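[wunine-users] Re: Verify step loops forever on clear containers
Date: 2021-02-09
List: wunine-users
Subject: Re: Verify step loops forever on clear containers

Hi all,

Ha, I've been meaning to write this one up for ages and your message finally shamed me into it. We had the same loop at the Darkcombe bench for most of last winter. Table clearing, two arms, rubbish into a clear bin, scraps into a black tray, dishes over to the rack. Have a look at these two and then I'll get into the config.

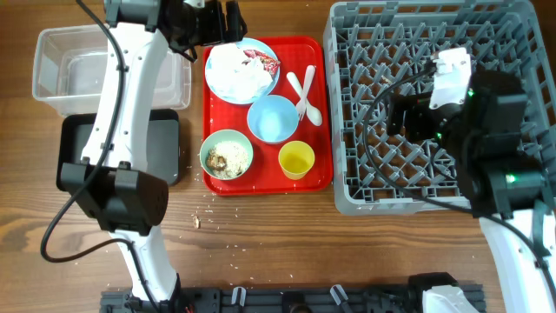
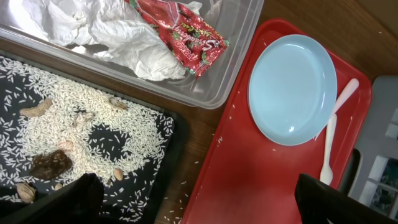

Head view first, wrist view second. Plate, fork, spoon, red tray and the clear bin are in both.

So, quoting bits of your message and answering as I go:

> We're on Wunine with the Garrido perception front end, stock
> config apart from the camera calibration. The planner picks up
> the tissue fine, moves over the container, opens the gripper,
> and then sits in VERIFY_PLACE. It times out, marks the tissue
> as lost, goes looking for it, finds it in the container, and
> picks it up again. We've watched it do this until somebody
> hits stop. Is this a known thing?

Very known! The stock place check asks whether the object's centroid is inside the container's fitted volume. For an opaque bin that's a lovely test. For a clear one the depth comes back as a mix of wall, table behind the wall, and plain nothing, so the fitted volume is some squashed thing that hugs one edge of the rim and changes shape every time you ask for it. The tissue is in the bin and the bin, as far as Garrido is concerned, is somewhere else.

What we did was stop fitting it. There's a "static_region" option under the container block that takes a footprint polygon and a height, and you just measure the bin with a ruler and type it in. Feels like cheating. I don't care, it's been solid. If your bin gets bumped about, you can let the footprint follow the rim outline in the colour image, which is much better behaved than the depth is, and keep the height typed in by hand. We do that now and only re-fit the outline between goals, never halfway through one.

The other half of your loop is the "lost" logic, and I'd fix that even if you sort out the fitting. Once something's been released over a goal region, the planner shouldn't be allowed to put it back on the pick list on the strength of a single failed check. We have a hold on it: a released object goes to "presumed placed", and it takes two views that disagree with that (one head, one wrist) before it becomes a pick target again. It's a small patch against the task layer and I'm happy to post it if folks want it.

> Second question, probably related. How are people handling
> tissue and wrappers at all? The segmenter gives us one object
> or two depending on the frame, and if the wrapper is lying on
> the tissue we get one blob with a grasp point in the middle.

Yep. In the head picture up there the tissue and the wrapper are both on the plate, and that's exactly where we used to get the single blob. In the wrist picture the wrapper is on top of the tissue in the bin, and by that stage I couldn't care less whether it's one thing or two, because they both belong there. That was a bit of a light bulb for me. I'd been chewing on instance segmentation for weeks when all the planner needed to know was "is there any rubbish class left on the plate". So our plate goal is now written over pixels of a class inside a region and it doesn't track instances at all. Grasp, release, look at the plate, anything left? Go again. If both come up together in one grab, great, that's a free one.

Instances still matter for the hard stuff, meaning cups, bowls, plates and utensils. We keep the tracker on for those.

> Third. Does anyone have an ordering that works? We're letting
> the planner choose by distance from the gripper and it makes
> some very silly choices.

Distance ordering is how we ended up trying to lift a plate with rubbish still on it (don't do this). We've got a hand-written precedence list now and the planner only gets to pick freely inside each level:

rubbish off any dish before that dish moves
food scraps out of any bowl before that bowl moves
anything lying over something else goes before the thing it's lying over
cups with liquid in them last, and slow

The third one needs a bit of explaining. The fork and spoon cross over each other in both pictures, and if the arm grabs whichever one is underneath, the other comes along for a ride and ends up goodness knows where. Garrido will give you an occlusion graph if you turn on "pairwise_over" in the front end. It's off by default because it costs frame rate. On our machine it took the perception loop down to 9 Hz, and that's plenty for choosing an order, so we run it once per goal and switch it off again for the motion itself. White plastic on white plastic is a rotten case for it, I'll warn you now. When the graph won't commit, we send the gripper in for a closer look from the wrist camera and ask again from there.

For the cup we've capped the joint jerk well under the default and put an upright constraint on the whole path. Slow as a wet week but I've stopped keeping a towel in my lap.

> Last one, and then I'll leave you all alone. Loose food.
> We're emptying a bowl into a tray and the "tray full" check
> is useless with rice. Any ideas?

Oh, rice. Rice is the worst. You can see grains all over the place in both of those shots, on the wood in one and on the table and the red tray in the other. We gave up on treating it as objects, obviously, but we also gave up on any kind of fill level. Black tray, white rice, so the contrast is great, and the coverage mask that comes out of plain thresholding beats anything clever we tried. The check compares the mask over the tray with what the bowl looks like inside: if the bowl's inner surface is mostly bowl coloured, it's empty enough, move on.

The catch is bigger bits in among the grains. In the wrist picture there are peanuts in their shells sitting in the rice, plus a dark brown lump, and the tracker would love to start a new object for every single one. Each new object then turns up in the planner's list as unhandled. I've put the tray down as a "sink" region, so anything first detected inside it is ignored. Same for the bin. You want this in anyway, even without the peanuts, or one half-buried shell will keep flickering in and out of the object list and force a replan each time. Ask me how long it took to work out that's what the replanning was about.

For grains on the table we do nothing whatsoever. There's a minimum area on pick targets and they fall under it. If you want a spotless table you'll be writing a wiping skill, and please send it to me when you have.

Now, a thing you didn't ask about but I bet you've got. Check your timestamps! We lost the better part of July to this. Our wrist stream was getting stamped on arrival and the head stream on capture, and the gap between them came out at 318 ms. When the arm's still you'd never know. As soon as you verify while the wrist's moving, the wrist view gets projected from where the arm was a third of a second later, and everything slides sideways by a peg or so of the dish rack. I was convinced the hand-eye calibration was drifting and redid it over and over. There's a little script in the Garrido tools folder that waves the wrist back and forth and plots image motion against joint motion. Run it before you touch anything else. It takes 10 minutes and it might save you your winter.

A couple of smaller things while I'm here:

Cables. The stock collision model has arm links and no cables. Ours loop out quite a way, and the planner will cheerfully send a bowl through one. We stuck a fat capsule onto the link where the loop bulges and made the padding bigger than looks sensible. It rules out some nice short paths. Fine by me.

The second arm. If it isn't doing anything, park it over the rack and mark it as a static obstacle. Leaving it in the joint planning problem when it has no goal just makes every query slower for no gain. We swap to the full two-arm problem only when there's a handover.

Timeouts. The default verify timeout is way too generous. Ours is down to a couple of seconds, with a forced change of viewpoint after the first failure. Staring at the same bin from the same spot and hoping for a different answer was, looking back, most of our runtime.

Version-wise, all of this is on Wunine release 11 with the front end that shipped alongside it. The "sink" option had a different name before that and I can't remember what it was, sorry. The folks on the Pivville branch have their own verify step entirely, so if you're on that one most of the above won't line up and you'd be better off asking on their list.

If you do try static_region, could you post how it goes with your container? Ours has a rounded rim and I've got a hunch the outline follower is going to be fussier with square corners. I'd like to know before I send the patch upstream.

Cheers from Darkcombe

_______________________________________________
wunine-users mailing list
To unsubscribe, send a blank message with "unsubscribe" as the subject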